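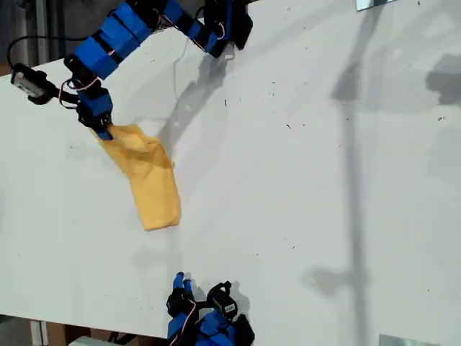
Cleaning Cloths: Frequently Asked Questions

Updated October 2019

Do I need a different color for every room?
No. The people who sell cloths in sets of 10 would like you to think so. Two colors will do for most homes: one for the kitchen, one for the bathroom. Yellow is a common kitchen choice and it shows grease early, so you know when to wash it. If you only own one color, snip a corner off the bathroom ones.

Is a "600 wash" cloth really good for 600 washes?
We doubt it. Nobody at our Govcombe store has ever kept a tally, and the small print usually assumes a cool wash with no softener and no dryer. Treat the number as advertising. A cloth is finished when it pushes water around the table instead of picking it up.

My cloth came out of the wash long and crooked. Is it faulty?
Maybe, but check how it was dried first. Thin cloths hung by one corner get pulled out of shape by their own wet weight. Lay it on a table, hold one corner down, and smooth it away from you toward the opposite corner. Then turn it and do the other two. If the edges still won't line up, it was cut badly and you can send it back.

Should I fold them or just throw them in a drawer?
Folding does nothing for the cleaning. It does save room, and a cloth folded in four gives you eight clean faces to work through before you need to rinse. If you never use it that way, the drawer is fine. Make sure they're dry first.

What's the quickest way to fold one?
Flatten it, bring the bottom edge to the top, then one side over to the other. We've seen the clever methods with the rolls and tucks. They look nice in a basket for a day.

Can I use fabric softener?
Please don't. It coats the fibers. The same goes for dryer sheets, including the ones labeled "natural."

Will a dry cloth remove everything without a cleaner?
Dust and crumbs, yes. Dried sauce, no, whatever the package says. Use warm water and a drop of dish soap. On a white tabletop, try a wet bright-colored cloth on the underside first, as cheap dyes can bleed.

Which is better, the Umcombe or the Valamdale?
The Valamdale costs more and is thicker. It also takes longer to dry, and a thick cloth left damp by the sink will smell by morning. For wiping tables we'd buy the Umcombe. For drying glasses the Valamdale may be worth the extra.

Are the reviews on your site real?
We had 1,044 of them at last check, and we don't edit them. Plenty were written the day the package arrived, so read the ones from customers who have owned the cloth for a while.

Can I return a used cloth?
Not if it's simply worn out. Bad stitching, holes or color that runs in the first wash, yes. Keep the packing slip.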